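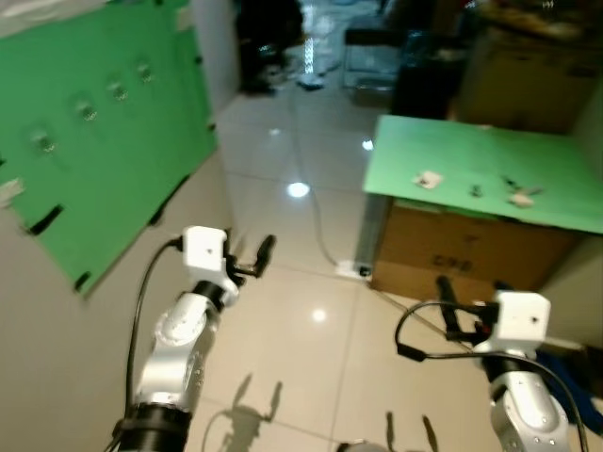
Head camera view, hook board on the left, both grippers up.

Hanging keys on hooks: how much to vary between episodes?

coltico_ben
Posted 13 Oct 2022

We are collecting teleoperated demonstrations for a two-arm key hanging task. The board carries clear hooks, which I suspect is part of the problem. The policy has been trained on 3,017 episodes and reaches the hook area reliably, but the final placement is poor. It succeeded in 6 of 64 trials last week. Most failures are a near miss to one side of the hook.

The operators think we need more data. I think the data we have is too uniform. Before I book another month on the rig I would like some opinions.

gantry_left
Reply 1

What is the image resolution going into the network? A clear hook against a green board is mostly a glint. If you downsample heavily the hook is gone and the policy is guessing from the edge of the board.

coltico_ben
Reply 2

Quite heavily. The head view is the main input. We have wrist views recorded as well but dropped them from training in May to save memory.

gantry_left
Reply 3

Put them back. I would not collect another episode until you have done that.

fornville_rig2
Reply 4

I disagree, at least in part. We ran a similar job at Fornville and the wrist views gave us a small gain. The larger one came from moving the board between episodes. Ours had sat at one angle for the whole first set and the policy had simply learned the pose. How often do you move yours?

coltico_ben
Reply 5

Board angle changes once per session. Key positions on the table change every episode. The table is a board on a cardboard box, so it shifts a little as well, though not by design.
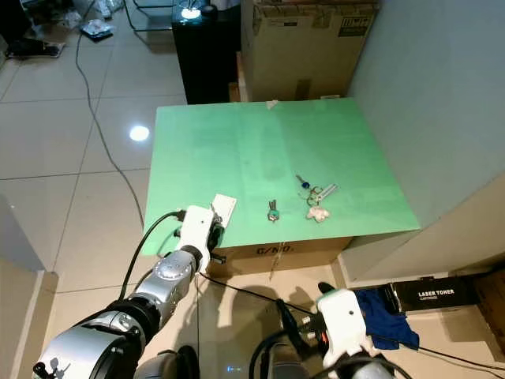
Keys laid out on the table board.

fornville_rig2
Reply 6

Once per session is not enough. Treat the angle as you treat the keys and reset it every time. Slower, yes - we lost nearly 60 episodes a day to it - but the set was worth more at the end.

Also, your two sets of keys are very different objects. The single teal-headed key is one problem. The bundle with the blue key and the fluffy ornament is another, as the rings can end up anywhere relative to the grasp. Do you report success separately for each?

coltico_ben
Reply 7

No. They are pooled. I can split them from the logs.

mbodby
Reply 8

Split them first. At Bodby we pooled a rigid item and a floppy one for months and the average told us nothing.

On the lighting: there are bright reflections on those tiles, and every hook has a glint on it. If the lamps never move, the policy may be using the spots on the floor as landmarks. Cover one and run the same trials again.

gantry_left
Reply 9

Agree on the lamps. I still say resolution comes first. Varying the angle of something the network cannot see only gives you a wider spread of misses.

fornville_rig2
Reply 10

It can see the board. It is getting to the hook area, so it has the coarse pose from somewhere. My money is on pose variety.

coelho_t
Reply 11

Both can be tested without new data. Crop the head image around the board at full resolution, retrain on the existing set, and compare with a run that adds the wrist views. If neither moves the number, go and collect with the board reset each time.

One more check. See whether your operators regrasp before hanging. If half of them do and half do not, the policy is averaging two methods and will stall in between.

coltico_ben
Reply 12

They do not follow a rule on regrasping, so that is a fair point. I will tag the episodes by operator.

Order of work is then: split results by key set, crop run, wrist run, lamp test. The board angle will be reset every episode in anything new we record. I will post the figures in this thread when the two training runs are done.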